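Custódio Henriques would like it known that he has read the Pestthorpe inquiry report twice, which puts him two ahead of most of the council.

"It runs to 300 pages and the word 'sorry' appears in the index," he says. "I looked it up. Wrong Sorry. It's a village."

Henriques spent nine years as the council's auditor before leaving in March, shortly after asking why Hilon had been paid twice for the same bus shelter. The leader, Mendes, told the chamber that no second invoice existed. A copy then turned up in the local paper.

"He said it was a draft. I've never known a draft to clear the bank."

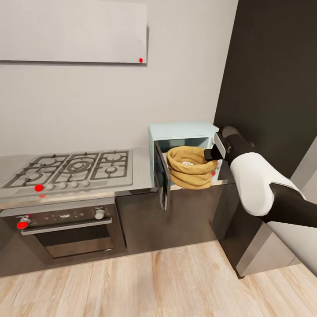

The police have looked at the matter and will take no action. Henriques isn't surprised, though he would have liked a phone call. He learnt of it from a man in the chip shop queue.

Some 700 people have signed a petition for Mendes to go. Henriques hasn't.

"They spelt my name three ways. I'll sign when they pick one."

Will he stand against him? He stirs his tea for a while.

"My wife says no. Ask me after the Prerkgate by-election."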